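Project Report: Teaching a Packing Task by Demonstration
Group 6: Ruth Apaza, Bujar Hodžić, Johannes Chauke
Supervisor: Zewditu Zeleke

What we set out to do

Get a two-arm robot to put things in a box, learning from people doing it. Two ways of showing it: remote control (one lever arm per hand, Bujar built these) and plain human hands with a head camera. Then compare. Original plan also had a drawer task, dropped in October, no time.

Remote control part

Slow. Each demo took ages for the first week, mostly from the wrist joint lagging. You move, wait, overshoot, come back. Johannes got good at it, Ruth and I did not. Small things were the worst, the grippers kept pushing items instead of picking them up. Also no feeling for how hard you squeeze. We stopped using the left lever for fine stuff and just held the box steady with it.

Resets took longer than the demos. Should of planned for that.

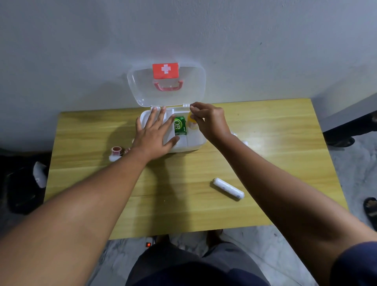 Head camera part went a lot quicker, since anybody can do it without training. Total 470 clips from both methods, we threw out the ones where the hands left the view. The first aid box was the main object. What we noticed going thru the clips: people use the two hands for different jobs without thinking. Left hand flat with the fingers spread on the base, right hand pinching with thumb and finger back near the hinge. The robot has no flat hand so that part doesnt copy over directly. The clear lid is also a problem, standing open against a pale wall it gives the depth estimate almost nothing to hold on to. The red label with the cross helped a bit for tracking it.

Labeling

Split each clip into reach, grasp, move, release. 15 clips labeled by all of us to check we agree. Mostly yes, except where a reach ends. Ibsa Woldemariam from the year above lent us his script.

Problems / to do

- forearm shadows on the table confuse the segmentation, try a softer lamp
- rolled bandage gets mistaken for the bottle when an arm covers half of it
- 2 sessions with the wrong clock offset, need redoing before Friday
- mixed training (both kinds of demos) only started, no numbers yet

Contact: Group 6, Plikum Lab, Estell Building | © Plikum Lab student projects | Back to top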